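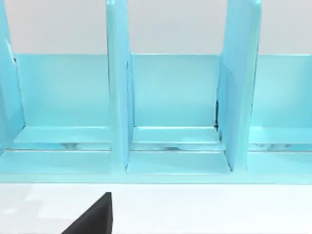

Grambridge District Burial Grounds and Public Health Program
Progress report to the Stekov Fund, second quarter of the grant
Submitted 2019-08-05
Prepared by Araba Bonsu, program manager

1. Period covered

This report covers work from the start of the quarter to the end of July. Spending figures are in the separate ledger sent by Bradley Haslam. Narrative items carried over from the first report keep their old numbers in the ledger but not here.

2. Death registration backlog

The district registry held 300 unprocessed death notices when the quarter opened. At the end of July, 200 had been entered, checked against the medical certificate and released to families. The remainder fall into two groups: notices with no certificate attached, and notices where the place of death lies outside the district. The first group is being worked through with the hospital records office in Pickering. The second needs a transfer order from the province, and we have no date for it.

Delays in registration hold up pension claims and burial permits. Under the interim rule agreed in the first quarter, a burial permit may be issued on a signed clinic slip, with the certificate to follow. The rule remains in force. Arif Liyanage reviews the open slips each week and sends reminders to clinics that have not followed up.

3. Trilden cemetery extension

The survey of the extension is finished. Ten rows have been pegged on the upper slope, where the soil tests were acceptable. The lower section has a high water table and has been taken out of the plan. This reduces capacity, and the revised layout was submitted to the district council for approval. The council read the paper at its July sitting and deferred the vote – members asked for a drainage opinion from an engineer outside the district. Phúc Trình has obtained a quotation for that work, which can be met from the contingency line if the Fund agrees.

The access road is passable but unsurfaced. Grading was done once during the period. The contractor's invoice is in dispute over the length of road covered and has not been paid.

4. State and civic funerals

The protocol for civic funerals was redrafted after comments from the provincial government office. The draft now sets out who may authorize one, which costs fall to the district, and how many days' notice the police and the health office must receive. Two points are unsettled. The provincial office wants the power to name the burial ground, and the district council wants to keep it. The health office has asked for a limit on indoor attendance during outbreaks and has not yet proposed a number.

Alfie Bickerstaff attended the meetings on our behalf. His notes can be sent on request.

5. Staff training

Registry clerks in Grambridge and Pickering completed the module on coding cause of death. The Trilden clerks have not, as their office was closed for rewiring during the scheduled week. A new session will be arranged when the trainer's dates are known.

6. Risks

The drainage question is the main risk to the schedule. If the council does not vote at its next sitting, pegging of the remaining rows will move into the rainy months and the survey marks may need to be reset.

The interim permit rule has no legal basis beyond the council's resolution – a challenge from the province would stop it.

7. Decisions requested from the Fund

Approval to charge the engineer's fee to contingency.
Agreement to move the unspent Trilden training money to the next quarter.
A reply on the road invoice, including whether the Fund wishes to see the contractor's measurements before settlement.

Please send replies to Araba Bonsu, with a copy to Bradley Haslam for the ledger.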